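作業場ノート 2023年5月15日(月) 食器箱の詰め方、やり直し

先週の続き。食器箱の緩衝材をどうするか、いいかげん決めたい。Trekwoodの見積もり担当から「皿は紙で包むのか、仕切りを入れるのか、現場ごとにバラバラだとお客さんに説明できない」とまた言われていて、まあその通りなんですよね。繁忙期が終わった今のうちに片づけておかないと、気がついたら12月になって、年末の駆け込み引っ越しで同じことを言われるに決まっている。

今日の予定は次の通りだった。
・Foleroの仕切り箱(新しいほう)の落とし試験
・更紙だけで詰めた箱との比較
・底貼りのテープ、十字とH字の比較
・時間が余ったらグラスの包み方

グラスは余らなかったのでやっていません。次回。

まず箱の話から。Foleroの新しい仕切り箱、組み立ては前のより断然ラク! 前のは仕切りの切り込みが固くて、慣れていない人がやると必ずどこかが折れていた。今回のはすっと入る。ただし入りやすいぶん抜けやすくもあって、箱を横にしてから起こすと仕切りが少し浮いてくる。蓋を閉めてしまえば押さえが効くから問題ないと思うけど、詰めている途中で箱をずらすときは注意。私は二回やって二回とも浮かせた(向きが悪いのかと思って逆に入れてみたけど同じ)。

皿は例の不揃いの中古を使った。倉庫の棚の下にあるやつ。平皿、深皿、小鉢、あとどこから来たのか分からない妙に重い楕円の皿。あの楕円、毎回扱いに困る。仕切りに入らないし、紙で包むと両端だけ薄くなる。でもお客さんの家には必ずこういう皿があるので、試験から外すわけにもいかない。

詰め方は、皿は全部立てる。これはもう議論しなくていいと思う。平積みにしたい人の気持ちはよく分かる、安定して見えるし、家の食器棚ではそうやってしまっているわけだから。でも箱を落とすと一番下の皿に全部の重さが乗る。立てておけば縁で受けるので、ずっと強い。新しく入った人には口で説明するより、一度割れた平積みの箱を開けてもらったほうが早い気がする。

紙だけの箱のほうは、底に丸めた更紙を敷いて、皿を一枚ずつ包んで立てて、隙間に紙を詰めて、上にもう一層。いつものやり方。ここで自分用のメモをひとつ。底の紙は「ふわっと」では足りない! ふわっと丸めた紙は皿の重さでぺちゃんこになって、なかったのと同じになる。ぎゅっと握って、手を離すと少し戻るくらいの固さがちょうどいい。これを文章で書いて伝わるのかどうか自信がないので、現場用の手順書には握り方の絵を入れたいです。絵は誰か得意な人にお願いしたい。私が描くとキャベツになります。

落とし方は腰の高さから、底、角、長い辺の順。4箱やった。仕切り入りと紙だけを半分ずつ。

結果。

仕切り箱の一つめ、全部無事。開けたときに仕切りが少し傾いていたけど、皿には当たりもなし。

仕切り箱の二つめ、小鉢が一つ欠けた。仕切りの中で遊んでいたのが原因だと思う。小鉢は仕切りの升に対して小さいので、上下にカタカタ動く。閉める前に箱を揺すって音を確かめたときに、ちょっと鳴ったのを「まあいいか」で通してしまった。よくなかったです。音がしたら開け直す。手順書の一番上に太字で書きたい。

紙だけの一つめ、全部無事。詰めるのにかかった時間は仕切りよりだいぶ長い。

紙だけの二つめ、楕円の皿にひび。やっぱりか、という感じ。両端の薄いところからいっている。次は包む前に端に紙の帯を巻いてみる。帯を先に巻いてから全体を包むと、たぶん端が太い俵みたいな形になるはずで、それなら立てても安定しそう。

というわけで、どっちが勝ちという話にはならなかった。平皿だけなら仕切りが速くて安全。小鉢や変形が混ざると、仕切りの升の中に結局紙を詰めることになって、速さの得がかなり消える。今のところの私の案は、平皿と深皿は仕切り箱、それ以外は紙。一軒のお宅で箱が二種類になるのを嫌がる現場もあるだろうけど、トラックに積むときの外寸は同じなので、積み方には影響しないはず(この「はず」は積み込みの人に確認すること)。

テープの話。

Zasovの布テープ、みんな好きじゃないと言うけど、私は嫌いではない。手で切れるし、段ボールへの食いつきがいい。文句の中身をよく聞くと、だいたい「剥がすときに箱の表面ごと持っていく」なんですよね。たしかに持っていく。箱を回収して使い回す現場では困るだろうなと思う。

底貼りは十字とH字を比べた。十字は早い。H字は端まで塞がるので埃が入らないし、角を落としたときに口が開かない。今日の角落としで、十字のほうは底の端がぱかっと浮いた。中身は落ちなかったけど、あれを階段でやられたら怖い。食器箱と本の箱はH字で統一でいいんじゃないでしょうか。衣類は十字で十分。一本だけ真ん中に貼るのは、軽いクッションの箱でもやめたい。底を互い違いに組んでテープなし、は論外(前にMacapagalの倉庫から戻ってきた箱で見た。よく持ったものだと思う)。

あと、書き忘れるところだったけど、湿気。Macapagalの倉庫に置いてあった箱と、こっちの作業場に置いてあった箱では、同じFoleroでも腰が違う気がする。あっちから持ってきたのは押すと柔らかい。梅雨に入る前に、パレットの上に上げてもらうよう頼むつもり。床に直に置いてあるのを何度も見ているので。気のせいだったらすみません、でも直置きはどっちにしてもやめてほしいです。

在庫と費用。

更紙の束が残り8。今のペースだと次の試験で足りなくなるので追加を頼む。ついでにプチプチも頼もうか迷ったけど、今回はやめておく。プチプチを皿に直接巻くと、夏に長く置いたときに跡が残ると言う人がいて、それが本当かどうかもそのうち試したい。試すなら紙を一枚挟んだものと直巻きと、両方作って棚の上にひと夏放っておくだけなので、手間はほとんどない。覚えていれば今週中に作る。

中古の食器の買い足しに3000円。領収書は引き出しの手前に入れてあります。いつもの店で、箱に入って床に置いてあるやつをまとめて買うのが一番安い。柄を選ばなければ、だけど。今日欠けた小鉢はちょっと気に入っていたので残念。青い線が入っていて。

ラベルの件もここに書いておく。ラベルを100枚刷ってみた。上面に貼ると積んだときに見えなくなるという当たり前のことを、去年さんざん言われたので、今度のは側面用に横長にした。「部屋名」「中身」「開ける順」の欄がある。この「開ける順」が好評らしくて、うれしい! 到着した日の夜に使う皿と湯のみだけ別の箱にして、最初に開けると書いておく。これだけで着いた日の夕飯がずいぶん楽になるんですよ。自分の引っ越しのとき、箸がどの箱か分からなくて割り箸も切らしていて、スプーンで焼きそばを食べたことがある。あれはもういい。

ただ、横長にしたら「中身」の欄が狭い。「食器」としか書けない。「食器(和)」「食器(ガラス)」くらいは書かせたいので、欄をもう少し広げる。「こわれもの」の文字は欄の外に赤で。赤い字を最初から全部のラベルに刷ってしまう案もあったけど、それをやると全部がこわれもの扱いになって、誰も気にしなくなると思うので反対です。丸をつけてもらう形にしたい。

ペンの話。油性の太いほうで書くこと。細いのは倉庫の照明だと読めない。水性は論外。

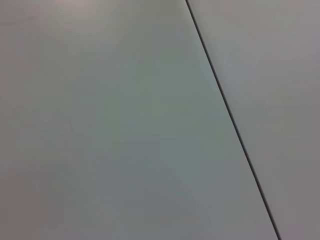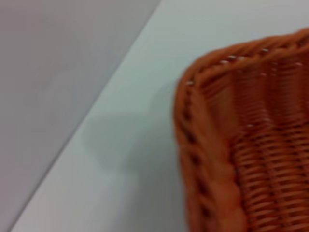 上:パネルの継ぎ目/下:籠の角、編み縁のところ

次回やること
・楕円の皿、端に帯を巻いてから包む
・小鉢を二つ重ねて升に入れてみる(間に紙を挟む。高さが合えば遊びが消えるかも)
・グラス。脚つきは脚だけ先に巻くのと、丸ごと巻くのと両方
・仕切りの浮き、Foleroに問い合わせ。向きの指定があるのかどうか
・ラベルの欄を直して刷り直し

手順書の下書きは次の試験が終わってから。それまでは現場で聞かれたら「皿は立てる、底はH字、鳴ったら開ける」とだけ答えておいてください。割れた皿は厚紙で包んで分別のところに出しました。床はひと通り掃いたけど、角落としをしたあたりは細かいのが残っているかもしれないので、明日入る人は靴のままでお願いします。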